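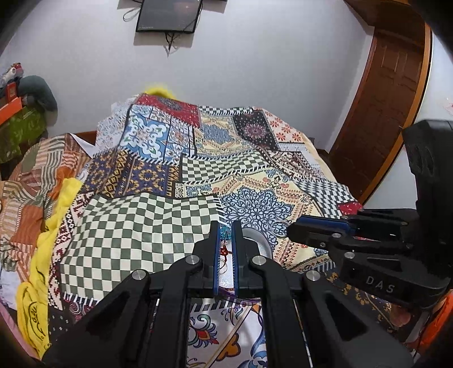
The bedding room at Prullisdale is the part of this quarter I most want to tell you about. When your grant came through in spring we had donated covers in garbage bags up to the windowsill and no real idea what was in them. Now every piece gets opened out, looked over on both sides and given a line in the book before it goes anywhere. I had no idea we owned so much good patchwork! The one with the green-and-cream checkerboard and the black-and-white zigzag borders has become a favorite, and I could look at that big navy medallion all afternoon. The orange, brown and beige striped quilt is on the list for the family rooms too.

Where we are with numbers: 87 covers logged by the end of August, against the 40 we promised you for the first half of the year. Of those, 13 need mending before they can be used (mostly seams, a few corners where the backing has come away) and are waiting on the shelf by the sewing table. The rest are ready to go out.

Deliveries started with the Barasa Street apartments. We furnished 12 bedrooms there, and in each one the family picked their own cover from a stack we brought up. This took longer than handing out whatever was on top — the first visit ran well past lunch — but I would do it the same way again. One little girl changed her mind four times and went back to her first choice. Her mother asked if we had a second one close to it for the grandmother's bed, and we did, so that went over the following Monday.

Small household things have been arriving mixed in with the textiles: dishes, trinkets, curtain ties, a bag of mismatched buttons. We didn't plan for these in the proposal. For now they go into a separate crate and Imani Mussa sorts them at the end of the day. She would like to offer them at deliveries alongside the bedding, and I think she's right. People light up at a pretty dish for the nightstand.

The laundry arrangement with Cillier is working well after a slow start. They had been returning everything in one bundle and we lost most of a week matching covers to their entries. Each load now comes back with our tags pinned on. Drying space is still tight and will get worse in winter, so we'd like to move part of the unspent travel money to a second drying rack. Please let us know if Trustiseo needs a form for that or if an email will do.

Next quarter: finish the mending shelf, start on the Barasa Street second floor, and hold two open sewing evenings. We already have more names down for the first evening than we have chairs, so we're borrowing chairs. I'll send the spending sheet separately once the August laundry invoice is in.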